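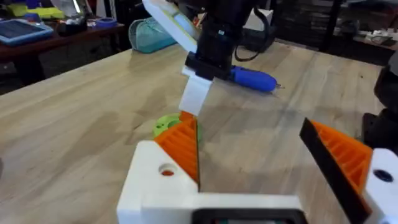

Screening room inspection: Vondcombe, Auditorium 7
Inspected by: Ferhat Tekin
Date: September 18, 2020
Occasion: press preview, Pultura (science fiction feature, DCP, scope)

12 shares
4 comments

Ratings: OK / Fix before show / Monitor. Items marked "Fix before show" must be cleared in writing before doors open.

1. Exits and aisles

1.1 Exit doors open fully from inside. OK. Left rear door needs more force than the right. Closer adjusted by a quarter turn.
1.2 Exit signs lit on mains and on battery. OK on mains. Battery test passed at the full duration.
1.3 Aisle step lights. Fix before show. Two dead in row G, left side. The distributor has asked for lower house light levels during the opening reel, so these have to work.
1.4 Aisles clear. OK. The cardboard standee for Pultura was inside the door swing at the foyer entrance and has been moved against the wall.

2. Seating

2.1 Seat fixings. Monitor. Row D has play in the floor bolts. Tightened, check again in March.
2.2 Distanced seating plan matches the blocked seats. OK. 114 seats on sale for this preview. Blocked seats are strapped, not taped.
2.3 Wheelchair positions. OK. Companion seats must stay paired with these and were wrongly blocked on the first plan. Corrected.

3. Projection booth

3.1 Projector exhaust flow. OK. Reading within the range on the equipment label.
3.2 Lamp hours. Monitor. 733 hours on the current lamp. Within warranty, but log it after each show.
3.3 Lamp handling gear (face shield, gloves, jacket) present. Fix before show. Face shield is scratched across the eye line. Replacement is in the Brurport store.
3.4 Port glass clean and seated. OK.
3.5 Booth extinguisher. OK. Gauge in the green, tag current.
3.6 Cables across the booth floor. Fix before show. Network line to the temporary server runs over the threshold with no cover.

4. Sound

4.1 Surround speaker brackets and safety wires. OK on the right wall. On the left wall, speaker 9 has its bracket but the safety wire is not clipped. Fix before show.
4.2 Playback level. Monitor. The delivery note with the Pultura print asks for a fader setting above our house standard. Run at house standard. The low-frequency passage in the desert sequence rattles the ceiling grille over row B at the requested level.
4.3 Fire alarm mutes program sound. OK. Tested twice.

5. Content warning and staff brief

5.1 Strobe notice at box office and auditorium door. Fix before show. Door copy missing. The sequence in question is the engine failure in the second half.
5.2 Usher brief. OK. Phones are to be bagged at the door at the distributor's request. Bagging table must stay out of the exit route.

Clearance

1.3 cleared, both lights replaced.
3.3 cleared, new shield in booth.
3.6 cleared, ramp cover fitted.
4.1 cleared, wire clipped and pull tested.
5.1 cleared, notice posted.

Signed: F. Tekin

Comments (4)

Wouters: Is the row D bolt problem the same one we had after the carpet was replaced? If so the anchors need to come out.

F. Tekin: Same row, different seats. Anchors are sound. The washers are undersized.

Booth2: Ceiling grille over row B also buzzes during trailers. Please add it to section 4 as its own item.

F. Tekin: Added as 4.4 on the next sheet.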